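# Inby cell: questions we get often

**Where is the cell, and who may use it?**
In the Skevasgate workshop. Anybody who has read the Brireo setup notes may start it.

**How do I check the gripper before work?**
Open and close it 3 times with no object. Then try one small, light thing, for example the white toy jug, at low speed.

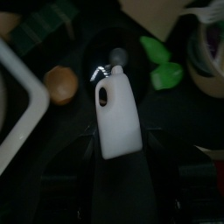
If the fingers stop at different moments, do not push them by hand — run the homing again from the panel.

**How often must the fingers be cleaned?**
Every 200 cycles, with a dry cloth. At 300 we change the finger pads. The last pads from Matoušek lasted nearly 86 hours.

**Can I leave many objects on the table?**
Yes. Cups, lids and toy food can stay, but keep cables out of the arm's way.

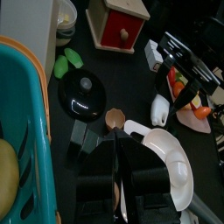
*Page last changed: 27 Apr 2018*

**The wrist camera gives a soft picture. Is it broken?**
Usually not. Wipe the lens first, then repeat the focus step from the March notes.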